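Sandu Linen Services Puts Two-Arm Robot to Work at Wallholm Laundry

WALLHOLM, April 27, 2021 – Sandu Linen Services has started regular use of a two-arm robot for unloading front-loading washing machines at its Wallholm laundry, which handles clothing for residential care homes and nurseries.
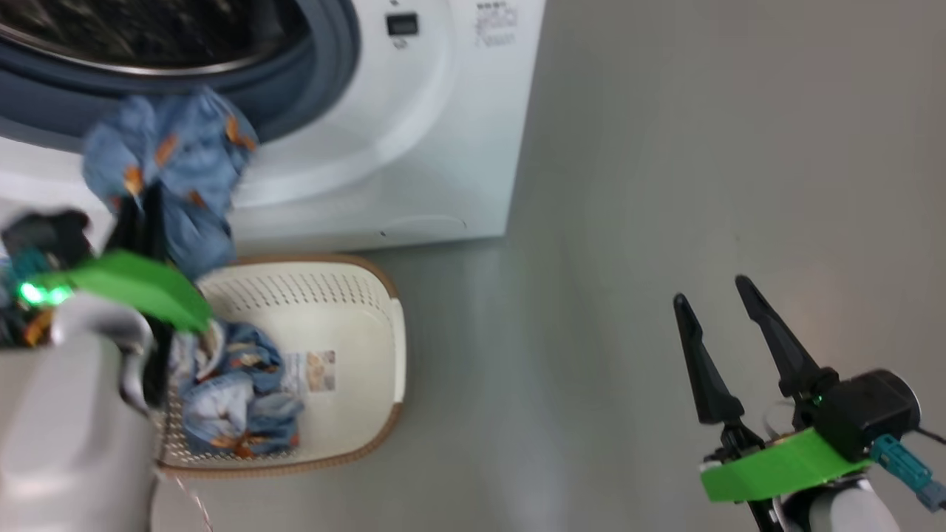 The system was supplied by Arnico and entered trial operation in December. It takes garments out through the washer door with parallel two-finger grippers and places them in a basket on the floor. Staff then move the basket to drying, check the drum and start the next wash.

Wallholm washes each customer's clothing separately in small machines, and the site completes 2348 loads in a normal month. Unloading was previously done by hand at every machine, with the operator bending to door height for each load.

"Personal clothing is harder to automate than flat linen," said Horațiu Dobre, project engineer at Arnico. "Items twist together in the drum and catch on the door gasket. The control software selects a grip point, pulls at low speed and stops if the force passes the set limit."

A stopped cycle is passed to an operator, who clears the item and restarts the arm from a panel at the end of the row. Operators logged 57 such stops over the last 600 loads of the trial. Most involved long sleeves or drawstrings.

Sandu employs the same number of people at Wallholm as before the trial. Three unloading positions have been changed to sorting, repair and label control, at the same pay grade. Each person on the washing floor has completed a two-day course on safe entry, restart and gripper inspection – the last of these is done at the start of every shift.

"My shift used to be mostly door to basket," said Bianca Ghiță, washing floor operator. "Now I do more checking of labels and mending, and I get called over when something is stuck. The restart panel took some getting used to."

A second unit is planned for Sandu's Kirness site, where the machine rows are closer together and the floor layout will be changed first.

Press contact: Wyn Prosser, Sandu Linen Services, Wallholm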